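Marking a drop as good when the gripper hasn't fully let go

Posted in: Robot arms, rules and good practice

Trevor Zacharias
We are writing house rules for our sorting bench: mixed toys and empties in a wire basket, coloured boxes to the right, one arm. Two of us score the same runs and we disagree on 6 of the last 75. Nearly all are bottles and cans. I say a drop counts once the item is over the correct box. My colleague says it doesn't count until the fingers are open and clear. Which is normal?

Annick Lavoie
Your colleague's version. Over the box is a position – it tells you nothing about where the item ends up. At Lachance the sheet says released, arm back at its start point, item still in the box after 2 seconds. Crumpled bottles are the worst for this because they catch on a finger.

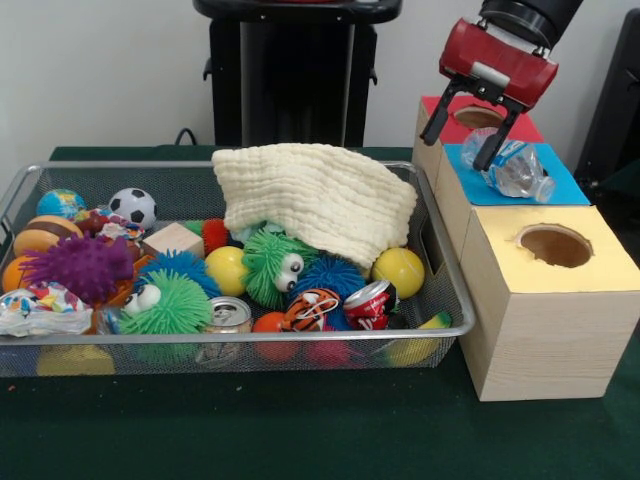

What I'd put in the rules:

1. Score only after the arm has moved away. A bottle still held above the blue box is "in progress", whatever it looks like.
2. Write down which colour each kind of item goes to before the run, and don't change it halfway through.
3. Keep towels and bags on the item list if they are in the basket. People leave them off and then argue about whether moving one was a mistake.
4. Hands stay off the table until the arm is stopped. Paused is not stopped.

Kidus Jemal
we just use pass/fail and whoever is on shift decides. never had a problem

Annick Lavoie
Kidus, that works with one scorer. Trevor has two. Trevor, go back over those 6 with the new wording and see how many are left.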